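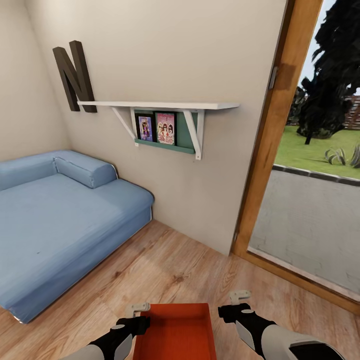
The held-out rooms should be reported separately from the training rooms before anyone quotes a transfer number, was the first comment from the Plerley side, and the same comment added that the draft table mixes the two. It was agreed that this is correct. The table will be split before the draft goes out again.

Minutes, two-arm tray work, January meeting
Present: simulation group, hardware group, two from Plerley by call
Apologies: one from the hardware group
Start 2:00 p.m.

1. Minutes of the last meeting

Accepted with one change. Under item 4, "contact threshold" should read "contact margin." The threshold was not discussed.

2. Open actions

Rendering of the Flallska room set: done. All rooms now load in Movari without missing textures.
Gripper calibration on the left arm: done, but see item 5.
Written description of the Căpraru baseline: not done. Carried over.
Storage request: approved, no date yet.

3. Simulated data

The simulation group reported on the scripted collection. The script brings both arms to the tray, one gripper to each side, closes on the rims, lifts, holds and sets down. 1560 episodes were generated. After the filter, 1371 remain. The filter drops any episode where the tray tilts past the limit during the lift, where one gripper closes before the other by more than the allowed delay, or where the tray leaves the floor with only one side held.

Plerley asked whether the filter removes some rooms more than others. The simulation group had looked at this only by eye. Rooms where the tray starts close to furniture seem to lose more episodes, probably because one arm has to come in at a steeper angle. A count per room will be made.

There was some discussion on whether dropped episodes should be kept for a failure classifier. They take up space, and the classifier is not part of this paper. Decision: keep the joint traces and the labels, delete the rendered views.

4. Training and ablation

Each policy in the comparison was trained on 1000 episodes drawn from the filtered set, so that no method gets more data than another. Three versions were compared:

(a) fixed room, fixed tray position
(b) fixed room, varied tray position
(c) varied room, varied tray position

The same network and the same number of updates were used for all three. Version (a) does well in its own room and poorly everywhere else, as expected. Version (b) does better than (a) in new rooms, but it still reaches toward the wrong side when there is a large object of a strong color near the tray. Version (c) is the only one that holds up across the set.

The hardware group asked whether the tray color is also varied. It is not. The tray is the same red-orange in every episode so far. Plerley pointed out that a policy could be doing little more than finding a bright patch and placing the grippers on either side of it. The simulation group agreed that the current results do not rule this out. The orange tray stands out strongly against the light wood-grain floor, and most floors in the set are light.

Two ways to test it were proposed. The cheap one is to change the tray color at test time only and see how far the success rate falls. The other is to retrain (c) with random tray colors. Decision: do the cheap test first and bring the result to the next meeting. Retrain only if the drop is large.

A second question was about views outside the room. Several of the Flallska rooms have open doorways, and the outdoor part is brighter than the rest in some of them. It was asked if this should be masked. The view was that real rooms have doors and windows too, and masking would make the test easier than it should be. No masking.

5. Real trials

The hardware group ran 30 trials with version (c) on the physical arms at our lab. Six failed. In four of the six, the left gripper closed short of the rim and the lift was stopped by the operator. In one the tray slipped on the right during the hold. The last was a timeout with no contact made, and the log does not say why.

The four left-side failures all came after the midday break, and the left arm had been switched off and on again in between. The calibration file may not have been reloaded. The hardware group does not want these trials thrown out, and the meeting agreed. They stay in the table as failures. The full block of 30 will be repeated with a calibration check at the start and after every restart, and both blocks will be reported.

Version (b) has not been run on hardware yet. Plerley said that without it the claim about room variation rests on simulation only. Agreed. Version (b) gets its own block of 30 under the same checks. Version (a) will not be run on hardware — it reached hard into the floor in several simulated rooms and the grippers are expensive to replace.

6. Căpraru baseline

The baseline plans a grasp for each arm separately and then lines up the timing. It needs the tray pose as input. In Movari the pose is exact, so the baseline has an advantage there that it would not have on the real arms. It was suggested to add noise to the pose. There was no agreement on how much. Plerley will send the error they measured on their own tracker, and that value will be used.

Until then the baseline row in the draft table is marked "exact pose" so that readers do not take it as a like-for-like comparison.

7. Draft paper

The methods section is complete except for the filter limits, which are still in the code and not in the text. The results section will be rewritten after the table is split (see the opening comment). The title still says "any room" and several people found this too strong. It will be changed to "unseen rooms."

Plerley would like the set of held-out rooms listed in the appendix by their Flallska index. No objection.

8. Other business

The shared cluster will be down for part of the next month. Long runs should save more often than they do now. The Movari update changes the default contact settings — stay on the current version until the paper is in.

Actions

Simulation group: split the table; count dropped episodes per room; tray color test; filter limits into the text.
Hardware group: repeat block for (c); new block for (b); write the calibration check into the start-up sheet.
Plerley: tracker error; comments on the methods section.
Carried over: written description of the Căpraru baseline.

Closed 3:40 p.m. Next meeting in February, same room and same call link.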